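Parts catalogs should show when an entry was last checked

I run the counter at a truck parts shop, and I order from the Trument catalog most days. In July, 5 of our 82 returns came from wrong measurements on the product page. We reported each one. Only 2 have been fixed. 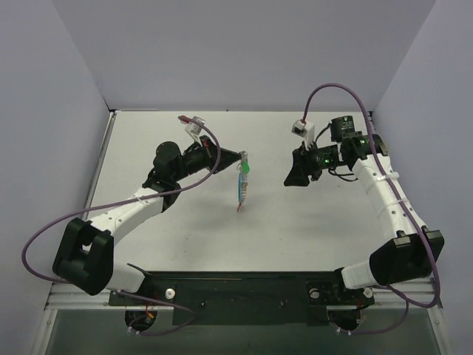
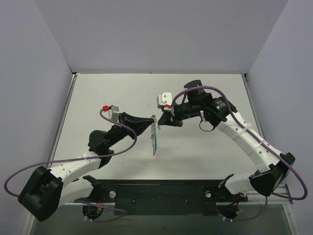
Two arms at a white tabletop.

A correction form is fine, but the customer can't see what happens to it. Put a date on every entry and mark the ones under review. If a report sits for 60 days, pull the page.

Kiri Mudgway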